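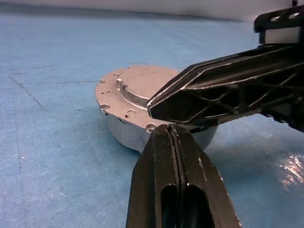

Cleaning up a round aluminium-look housing: how far do I go?

Small Motors and Mechanical Bits, Bisbridge Community Help
Posted by Samran Thongsuk, April 22, 2019

Hi all! I've caught the tinkering bug in a big way and need some advice before I get carried away with the wire wheel. The part in my photo came in a mixed box of spares I bought from a bloke in Brarley, and I love it already. It's a squat round thing, grey, with a wide flat flange on top and a slightly narrower body underneath. There's a raised ring near the middle with a lip on the inside. I've been calling it a motor housing but it could just as easily be a bearing cap, so please correct me if you know better!

What I'd like to do is tidy it up and use it in a little bench fan I'm building with my daughter. The flange has a dull, lightly textured finish, there are a few darker scuffs low down on the side, and there are a couple of tiny pits on the flange between the left notch and the ring. My main worries are whether the pits matter, what those notches in the rim are for, and whether I can polish the whole thing up to a shine without wrecking it. I've got wet and dry paper in 800 grit, a tub of metal polish from the auto shop and plenty of patience.

4 replies to this thread have been merged or moved. Showing the two on topic.

Rungnapa Noiphan

Oh, what a lovely little part, I do enjoy these! Don't touch it with the wire wheel, please. If it's aluminium (try a magnet, it shouldn't stick) the wheel will drag the surface around and you'll spend the whole weekend getting the marks out again.

On the pits, I wouldn't lose any sleep if they're only cosmetic. Run a fingernail over them. What you want to check is whether there's a raised edge, as a burr on a mating face will stop the next part sitting flat. If you feel one, lay your 800 on a piece of glass with a drop of dish soap and water and try the flange face down on it, BUT have a look at that raised ring first. It stands proud of the flange, so the ring will hit the paper long before the flange does. You'd need to work around it by hand with the paper wrapped on a small flat stick. I use a paddle pop stick cut square at the end and it's brilliant for this.

The notches I'd leave completely alone. On parts like this they're often there for lining things up, or to clear a screw head or a wire. Same goes for the small holes. Before you clean anything, put a bit of masking tape on the bench and draw the outline in pencil with the notches and holes marked, then you'll always know which way round it goes when you're matching it with its other half. I started doing this when I was rebuilding the pump on my old Duangkaew sewing table and it has saved me so much swearing.

As for polishing, go for it on the outside of the body, that's where you'll see it. Soapy water and an old toothbrush first, though! Half the time a scuff is just somebody else's paint or rubber and comes straight off. Keep polish and grit well away from the inside of that lip. If a bearing is meant to sit in there you want it exactly the size it was made, and even a bit of enthusiastic rubbing can loosen the fit.

Would love to see the fan when it's done. My colour vote is red blades.

jimness_shed

toothbrush and metho, done. leave the dull finish imo, looks better and doesn't show fingerprints. if you really want shiny do a test patch on the bottom where it won't be seen

Samran Thongsuk

Thank you both, this is gold! Wire wheel is back in the drawer. I'll do the pencil outline tonight and let my daughter loose with the toothbrush after school. She has already overruled you on the red, Rungnapa, it's going to be purple. I'll measure inside the lip as well and see if a standard bearing fits. If anyone has a favourite place for small bearings by post, I'm all ears.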